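4. Storage in older rented homes: findings from the Alton and Pleltbridge survey

4.1 Background to the storage questions

The household survey was carried out in October in two towns, Alton and Pleltbridge, and covered 600 rented homes built before the present space guidance came into use. Tenants were asked how much enclosed storage they had, where it stood, who had supplied it and what was kept in it. The wording of the storage questions followed the earlier Skosum housing study so that the two sets of answers could be compared, although the Skosum work was limited to flats and ours was not.

Enclosed storage was defined as any space with a door or doors, fixed or free-standing, in which household goods could be kept out of sight. Open shelving was recorded separately. Where a single piece of furniture had both open and closed parts, as is common with older wooden cabinets (Figure 3), each part was entered on its own line of the form. Lofts, sheds and shared landings were left out.
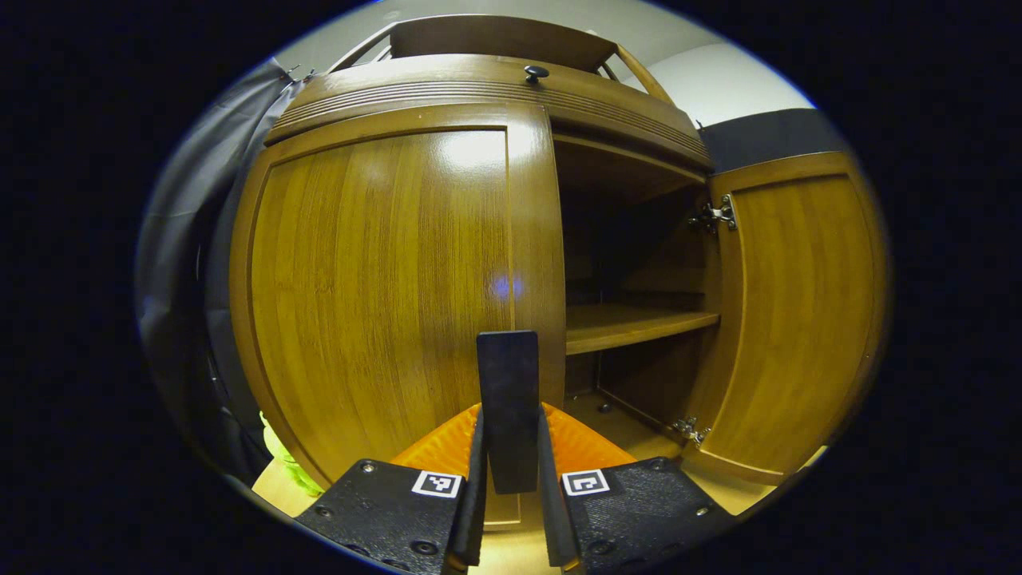
Why were free-standing cabinets counted alongside built-in cupboards? Tenants in both towns used the two in the same way, and in many of the homes a free-standing cabinet was the only enclosed storage outside the kitchen.

The decision has some effect on the totals. Homes in Pleltbridge, which were more often let furnished, gain more from it than homes in Alton. Readers who wish to compare our results with studies of built-in storage alone should use the second column of the table in the appendix, where furniture has been removed.

4.2 What tenants reported

In all, 2,568 separate storage spaces were recorded. Most were in kitchens and bedrooms. Halls came a distant third, and living rooms were mixed: some had large pieces of furniture left by a previous tenant or supplied by the landlord, while others had no enclosed storage of any kind. Tenants who had lived in the home for a long time tended to report more spaces than those who had recently moved in, even where the floor plans were the same. Part of this gap is furniture bought over the years. Part of it may be a matter of memory, as long-standing tenants were better able to list small cupboards under stairs and beside chimney breasts.

Crockery and table linen were the goods most often said to be kept in the wrong room. Kitchens in the Alton terraces are narrow, and a second set of plates or a tea service was commonly moved to a cabinet elsewhere. Tenants did not, on the whole, describe this as a problem. Complaints were directed at depth — shelves too shallow for a serving dish, or so deep that items at the back were forgotten — and at doors that could not be opened fully when a table or bed was in place.

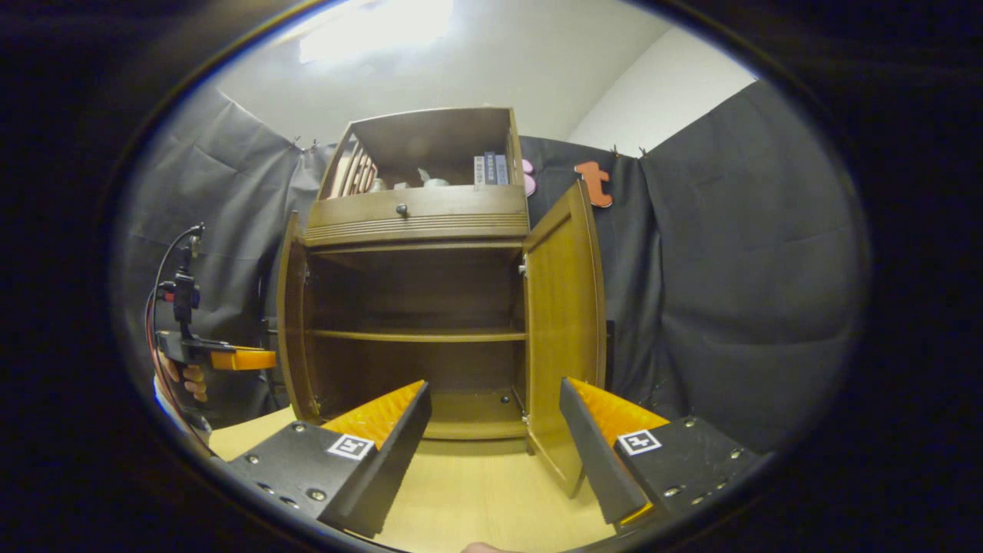
Shelf height drew fewer comments than depth, but those who raised it did so firmly. Older tenants in particular said that they had stopped using the top shelf of wall cupboards and had moved daily items down to waist level. In several homes this had left the upper cupboards holding only papers and spare bedding. The Horobets estate, on the edge of Pleltbridge, was the exception: wall cupboards there had been hung lower during an earlier repair programme, and tenants of all ages reported using them.

4.3 Limits of the data

The figures rest on what tenants told us, and no measurements were taken inside the homes. The sample was drawn from a letting register of over 4,000 addresses, which does not include lodgings or homes let by word of mouth. Furnished lets are likely to be under-counted in Alton for this reason. Answers on the condition of doors and hinges were too uneven to be used and have been held back from the analysis. The register was consulted again on January 7, 2020, and addresses no longer let at that date were kept in the sample.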